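车间工作记录：2号离合器总成拆检与复装

日期：2024年6月14日
地点：Brendstead车间，总成间
涉及设备：直线加速赛车，多片式离合器，Vomov数据记录仪，Besell平面磨床

一、工作缘由

本车四月在Brendstead直道完成的季前测试中，起步后段多次出现发动机转速与输入轴转速汇合偏晚的现象。测试结束时曾按常规程序更换摩擦片并调整配重，未对浮动片及压盘作全面测量。此后数次试车，汇合时刻仍不稳定，同一设定下前后两次起步的曲线形状差别较大，驾驶席反馈为“中段发软，随后突然咬住”。

本次工作的目的为：对2号总成作全面拆检，查明上述现象与零件磨损、装配尺寸及数据采集三方面的关系，并确定复装设定。1号总成已装车，不在本次拆检范围之内，其数据仅作对照使用。

发动机、增压器及变速器部分另有记录，本篇不作重复。

二、拆解前状态

总成自上次下车后存放于总成架第二层，外罩防尘布，标签完整，所记设定与设定表一致。拆解前用手转动输入端，无卡滞。分离指高度在拆解前先行测量，三指之间的差值超出本车间内部允许范围，其中标记为A的一指偏低。

壳体外侧可见粉尘堆积，颜色偏深，集中于通风孔下缘。粉尘已取样装袋，标签写明总成编号，存入零件柜上层抽屉。取样前不得用压缩空气吹扫，这一点在上次拆检时曾被疏漏，现已写入拆检卡片首行。

壳体螺栓按对角顺序分次松开，全部螺栓按原孔位插入木制定位板。有一枚螺栓松开力矩明显低于其余各枚，螺纹无损伤，螺栓头下方支承面有轻微压痕。该螺栓作报废处理，对应孔位在壳体上以记号笔标出。
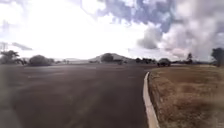 深灰色沥青面与右侧的浅色混凝土路缘。

三、零件检查

（一）摩擦片

摩擦片为Shen供应的烧结片，上次更换后使用次数不多。各片厚度沿圆周取点测量，结果记于附表。总体看，靠近飞轮一侧的片磨损较轻，靠近压盘一侧的片磨损较重，与以往规律相符。

需要注意的是中间一片。该片内圈与外圈厚度差偏大，外圈较薄，表面有沿圆周方向的光亮带。用直尺贴靠检查，片体略呈碟形。与之相邻的浮动片在相同半径处有对应的蓝色热痕。初步判断该处在起步过程中接触面积不足，热量集中在外圈，材料表面局部釉化，摩擦系数随之变化。

花键齿侧面检查结果：各片齿面均有正常压痕，未见裂纹。中间片有两个相邻齿的边缘轻微翻起，可用油石修去，但该片已决定不再使用，故未作处理。

（二）浮动片

浮动片共同送Besell磨床检查平面度。磨床台面于当日上午重新校验，记录存于磨床旁的夹板内。除与中间片相邻的一件外，其余各件平面度均可接受，只作轻磨，去除表面沉积物即可。

与中间片相邻的一件翘曲较大。曾考虑磨平后继续使用，经讨论放弃，理由为磨削量过大，磨后厚度接近下限，热容量降低，而本车起步阶段对浮动片热容量要求较高。该件已划线报废，移出总成间，放入废料箱，避免与待用件混放。

磨削过程中砂轮修整过一次。修整后第一件的表面纹理略粗，复磨后与其他件一致。以后凡砂轮修整之后，应先以报废件试磨，再上正式件。

（三）压盘

压盘工作面无裂纹，热痕轻微，作着色渗透检查，结果正常。压盘与支柱配合处有一处磨亮，位置与A指对应。用塞规检查，该处间隙大于其余两处。间隙本身仍在允许范围之内，但考虑到A指高度偏低、该侧螺栓松开力矩偏低，三项情况集中于同一方位，不宜视为相互无关。

（四）分离指与配重

分离指支点销磨损均匀，A指的支点销略有弯曲，平板上滚动时可见轻微跳动。三枚销全部更换，不作单件更换。分离指本体无异常，称重后三指质量相符。

配重螺栓与垫片组合按设定表逐一核对。核对中发现一处不符：设定表记为厚垫片一枚，实物为薄垫片两枚叠放，总质量相近，但重心位置略有不同。经查设定表历史，该处改动未作登记。应认定为登记疏漏。今后凡以叠放方式代替单枚垫片的，一律视为设定变更，须在设定表中另起一行，并注明位置。

（五）轴承与分离机构

分离轴承转动平顺，润滑脂颜色正常，无金属颗粒。轴承座滑动面清洁后检查，未见拉伤。分离拉索外套在防火墙穿孔处有摩擦痕迹，内芯未受影响。拉索仍装于车上，已在车辆待办表中登记更换。

四、数据对照

Vomov记录仪中保存的起步数据经整理后可供比对的有300多次，其中包括1号总成与2号总成在不同场地、不同设定下的全部有效记录。本次主要比对发动机转速、输入轴转速、纵向加速度三个通道，必要时参考燃油压力通道。

比对前先统一时间基准。早期记录以油门开关信号为起点，后期记录以离合器踏板位置信号为起点，二者之间存在固定偏移。若不作修正，早期曲线会整体偏早，容易得出汇合时刻逐次推后的错误结论。四月测试后的初步分析即受此影响，当时所作“摩擦片逐次衰退”的判断应予撤回。

修正后重新叠图，情况如下。1号总成各次起步曲线在同一设定下重合较好，汇合时刻的离散程度较小。2号总成前期与1号总成相近，更换摩擦片之后离散程度加大，且表现为两类曲线：一类与正常曲线基本一致；另一类在发动机转速升至3000转之后即与正常曲线分离，中段输入轴转速上升偏缓，随后在短时间内追上。后一类曲线与驾驶席“中段发软，随后突然咬住”的描述相符。

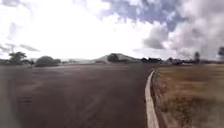

两类曲线的出现与场地温度没有明显对应关系，与热车时间有一定对应关系。热车时间较长的各次，后一类曲线出现较多。这与浮动片翘曲的推断方向一致：浮动片受热后翘曲加大，初始接触面积减小，待转速上升、离心力增加后方才贴合。此项推断尚无直接证据，只能作为目前最合理的解释记录在案。

纵向加速度通道中有若干次出现尖峰，曾怀疑为传感器支架松动。检查支架后未发现松动，尖峰出现时刻与输入轴转速追上的时刻相合，应为实际冲击。传动轴及后桥因此需要增加一次目视检查，已列入车辆待办表。

输入轴转速通道在个别记录中有短暂断点。断点处的数据以相邻值连接显示，外观上为一段直线，查看时容易误认为转速平稳。数据室已将该显示方式关闭，断点处改为留空。涉及断点的记录不计入统计，但保留原始文件，不得删除。

五、原因分析

综合零件检查与数据对照，对2号总成的异常作如下认定。

主要原因为与中间片相邻的浮动片翘曲。该件在上次更换摩擦片时未测量平面度，只作目视检查后即装回。新摩擦片与翘曲浮动片配合，外圈先行接触并釉化，摩擦特性随温度变化，使起步中段的传递扭矩不稳定。

次要原因为A指一侧的装配状态。支点销弯曲、分离指高度偏低、壳体螺栓力矩不足三项均位于同一侧，可造成压盘轻度倾斜，使摩擦片受力不均。至于三项之中何者在先，现有材料不足以判断。螺栓支承面的压痕说明该枚螺栓曾达到过规定夹紧力，其后有所松弛，但不能排除上次装配时垫片未放平的可能。

配重垫片叠放一事对总离心力影响很小，不认为是异常的原因。列入本篇，目的在于纠正登记方式。

另有意见认为，摩擦片批次差异也可能造成类似现象。为核实此点，取同批次未使用的摩擦片一件，与前一批次留样件作硬度及厚度比较，未见明显差别。该意见暂不采纳，留样件继续保存。若复装后试车仍出现后一类曲线，应首先回到此项。
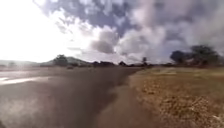
六、复装过程

复装前全部零件用清洗剂擦拭，待清洗剂完全挥发后方可上台。摩擦片不作浸洗，仅用干净无绒布擦拭表面。飞轮工作面以细砂纸沿交叉方向轻擦，去除沉积，擦后吸尘。

摩擦片全部更换为Shen同型号新件，逐片测量厚度并在内圈非工作区写明序号。浮动片更换一件，其余为轻磨后的原件。新换浮动片与原件厚度略有差别，排列时将其放置于靠近飞轮一侧，原靠近飞轮一侧的浮动片依次后移。排列顺序已画入装配草图，草图夹于本页之后。

叠装完成后测量总厚度，与设定表要求相比偏厚，以更换支柱垫圈的方式修正。修正时先后试装两次，第一次间隙偏小，第二次符合要求。间隙测量沿圆周三处进行，三处读数一致后才进行下一步。

分离指高度调整以压盘平面为基准。A指调整后再复查另外两指，三指读数全部相符后锁紧螺母，锁紧后再测一次。锁紧过程中有一指高度发生微小变化，松开后重新调整。这一步耗时较长，不得因赶工而省略锁紧后的复测。

壳体螺栓全部换新，螺栓头下方支承面以平面铰刀轻修。A侧孔位的支承面修整后，用显示剂检查接触面，接触均匀。螺栓按对角顺序分三次拧紧，最后一次使用经校验的扭力扳手，拧紧后以记号漆划线。

配重恢复为设定表原有形式，即单枚厚垫片。三指配重组件分别称重，记录于设定表。

七、台架操作检查

总成安装于台架后，先以手动方式操作分离机构，随后以气动装置连续动作100次，动作结束后复查间隙与分离指高度。间隙无变化，分离指高度在测量误差之内。螺栓划线无错位。

连续动作期间，台架气源压力有一次下降，原因是隔壁工位同时使用气动工具。压力恢复后继续，下降期间的动作不计入次数。今后台架检查期间应关闭该支路上的其他用气点，并在门口挂牌。

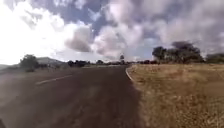
台架检查不能再现起步时的温度与离心载荷，因此只能证明机构动作正常、装配尺寸稳定，不能证明中段异常已消除。这一限制应在向车队提交的说明中写清，避免将台架结果等同于试车结果。

分离力在动作前后各测一次，读数基本相同，手感均匀。与1号总成装车前的读数相比略高，考虑到新支点销尚未磨合，可以接受。装车后踏板自由行程须重新调整，不得沿用1号总成的位置。

八、装车及试车安排

2号总成暂不替换1号总成，作为备用总成随车运往Brendstead直道。若场地条件允许，在正式轮次之前安排单独试车，仅作起步与短距离加速，不跑全程。试车要求如下：

发动机标定保持不变，燃油、点火、增压器传动比均不作调整。起步转速按设定表执行。轮胎气压按当时赛道温度确定，同一组试车内不再更改。

热车时间须由专人计时并写入运行卡，分短时间热车与长时间热车两组进行。两组之间总成应充分冷却，冷却期间测量壳体温度。壳体温度测点固定为通风孔旁的标记处，以便前后比较。

每次起步后立即下载Vomov数据，确认时间基准、输入轴转速通道完整后方可进行下一次。若出现断点，该次作废重做。若再次出现后一类曲线，停止试车，总成下车，不在现场拆解，带回总成间处理。

每组试车后检查分离间隙，数值变化较大时停止试车。现场只允许测量与目视检查，不允许改动配重。

驾驶席反馈在查看数据之前先行填写。此前有数次反馈是在看过曲线后补写的，措辞与曲线形状过于接近，参考价值有限。反馈表格式已作修改，签收栏移至页首。

九、对现行规程的修改

下列修改自本次记录起执行，拆检卡片与设定表模板已同步更新。

凡更换摩擦片，浮动片须逐件测量平面度，目视检查不能代替测量。测量结果与摩擦片厚度记于同一页。

壳体螺栓拆卸时逐枚记录松开力矩，发现明显偏低者，检查对应方位的支点销、支柱与压盘配合处。

支点销按组更换，不作单件更换。更换下来的销保留至下一次拆检结束。

配重垫片的数量、厚度及叠放位置均属设定内容，任何变化须登记。

数据比对前先核对时间基准，图表标题须注明所用起点信号。未注明者不得作为更换零件的依据。

十、遗留事项

粉尘样品尚未送检，待与1号总成下次拆检所取样品一并送出。

Shen摩擦片的磨合要求与本车间现行做法存在出入，对方资料建议的磨合方式较为缓和，本车间一向以较少次数完成。拟去函询问，收到答复之前维持现行做法，并在运行卡上注明磨合次数。

Besell磨床冷却液浓度偏低，已补充，补充后未再作平面度试磨。下次使用前须试磨一件并填写夹板记录。

分离拉索新件尚未到货。到货之前，旧拉索穿孔处加装护套，每次试车后检查护套位置。

传动轴与后桥的目视检查由底盘组完成，结果写入车辆记录，副本交总成间存档。

Vomov记录仪的早期数据仍有部分未作时间基准修正，由数据室继续整理。未修正的文件已单独存放，文件夹名称前加注“未修正”字样，在整理完成前不参与叠图。

装配草图、厚度测量附表、浮动片平面度记录、设定表新旧两版均附于本页之后。总成已装入运输箱，箱盖标签写明编号与复装状态，钥匙放回总成间钥匙柜。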